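Reusing a white cardboard box for drawer storage - side wall keeps bowing out

Asked in Storage and Small Repairs 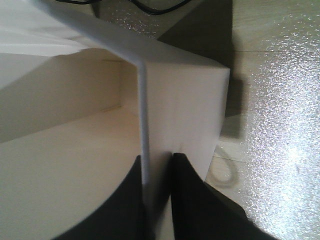 What I have and what I tried

The box is white cardboard with thin walls and a folded rim. I want to use it without a lid in a shallow cabinet drawer for cables and chargers. When it is full, one long side leans outward and rubs against the drawer runner. There is also a small crease or dent on the outer panel near the top.

I have tried clear tape along the rim. It held for 2 weeks and then peeled at the corner. I would like to keep the outside plain, so no wrapping and no duct tape. Is there a way to stiffen one wall without making the whole box thicker? I have 4 mm of clearance on that side.

Posted by Flirthorpe, 3 replies

Medeck

The tape is in the wrong place. Tape on the rim resists tearing, but the load is pushing the middle of the panel outward. You need stiffness across the panel.

Cut a strip of gray board (the back of a writing pad will do) to the inside length of the wall, less 2 mm so that it does not force the corners apart. The height should stop just short of the rim. Check the grain before cutting: bend the board gently both ways, and run the stiffer direction along the length of the box.

Spread white glue thinly on the strip, not on the box. Thin cardboard cockles when it takes up water. Press the strip in place, lay the box on that side on a flat table, and put a book inside against the strip. Leave it overnight. With 1 mm board on the inside face you lose nothing from your clearance.

For the crease, rub it from the inside with the back of a spoon before you glue. It will still show a little. Cardboard fibers that have folded once do not go fully flat.

Majimbun

just get a plastic bin, they cost almost nothing and you can wipe them

Mutach

Agree with Medeck on the liner. An alternative that needs no glue is a cross divider. Cut a piece of card to the inside width plus two end flaps, fold the flaps back, and fix each one to a long wall with double-sided tape. The divider then ties the two walls together and takes the outward push in tension. Put it at the midpoint, where the bowing is worst.

Two cautions. A divider that is cut too long will cause the problem you are trying to fix, so measure at the base and not at the rim. And power adapters are heavy for thin card. I keep mine under 200 g per compartment and put the heavy ones flat on the floor of the box, with coiled cables on top.

Flirthorpe

Went with the strip, and a divider as well - there was enough board left on the pad. It clears the runner when full. I did the gluing in June, so drying time may be longer in a cold room.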